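Pringle Teleoperation Station
Sternotska part no. 373-T

Pringle is an operator station for showing a mobile manipulator a household task by remote control. The operator drives the base, moves the arm and works the hand from one desk, and the station writes every command and every camera view to a single time-aligned episode. The same controls run against a real robot or against the Grudmont simulator, and the episode files have the same layout in both cases.

Grudmont is included with the station. Most sites use it for operator training and for collecting first demonstrations before a physical robot is booked. The kitchen set covers doors, drawers, shelves and floor-level pickups.

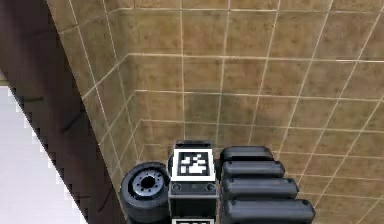

Grudmont kitchen set: tan tiles, with a wheel, a marker block and four rounded pads at the bottom of the view.

Fiducial markers are rendered at full contrast in simulation. The pose tracker reads them with the same code it uses on hardware, so a marker that leaves the camera view is reported as lost in both. When a marker is lost, the tracker holds the last pose and flags the affected samples in the episode. It does not interpolate.

What is in the box

Two six-axis hand controllers with cradles
One foot pedal (clutch and record)
Station computer with Grudmont installed
Emergency stop with 5 m lead
Mounting plate and fasteners
Printed quick-start card

Monitor and desk are not supplied.

Operating modes

Direct. The arm follows the hand controller one to one. Release the clutch pedal to reposition your hand without moving the arm.

Scaled. Controller motion is reduced by a set ratio. Use this for knobs, latches and anything with a narrow approach.

Hand-guided. On arms with torque sensing, the operator moves the arm by hand and the station records joint positions. Hand-guided mode is not available in Grudmont.

Base drive. The left controller becomes a drive stick. Arm commands are locked while the base is moving.

Recording a cabinet task

Glass-fronted cabinets are a good test of a new operator. Paired knobs mounted close together leave little clearance for the fingers, and the approach angle matters more than speed. The default task file asks the operator to open one door, hold it, and close it again.

1. Load the kitchen set and choose a start pose. Start poses can be randomized within limits set in the task file.

2. Drive the base to the cabinet, stop, and switch to Scaled.

3. Check the view before recording. Both knobs should be in view and the door you intend to open should not run out of the picture on the handle side. A low camera looking up at the doors is acceptable.

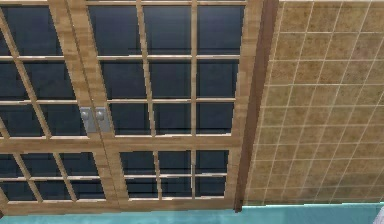
4. Press the record pedal once. The status light on the left cradle turns red.

5. Carry out the task at an even pace. Pauses longer than the idle limit are trimmed on export unless you turn trimming off.

6. Press the pedal again to stop. Mark the episode as Keep, Discard or Review.

Discarded episodes stay on disk until the session is closed and can be restored from the session list.

Specifications

Command rate: 193 Hz
Camera channels: up to six, synchronized
Internal storage: more than 524 hours of episodes at default settings
Supply: 48 V DC, adapter included
Network: wired Ethernet only
Export: per-episode folders with video, joint states, commands and marker poses

Notes on compatibility

The station works with Pristside arms and bases without extra drivers. Other arms need a driver that accepts joint position or joint velocity targets. Gripper force is recorded only where the hand reports it — position-only hands leave that column blank.

Episodes recorded in Grudmont carry a simulation flag that cannot be removed on export. Sites that mix simulated and physical demonstrations should filter on this flag before training.

Service and questions

Controllers should be recalibrated after shipping or a drop. The routine is under Settings, Controllers, Calibrate, and both units must be in their cradles when it starts. Driver requests and questions about custom task files go to Volodymyr Nazarenko at the Sternotska applications desk. Please include the station serial number and the software version shown on the start screen.

Page revised April 24, 2026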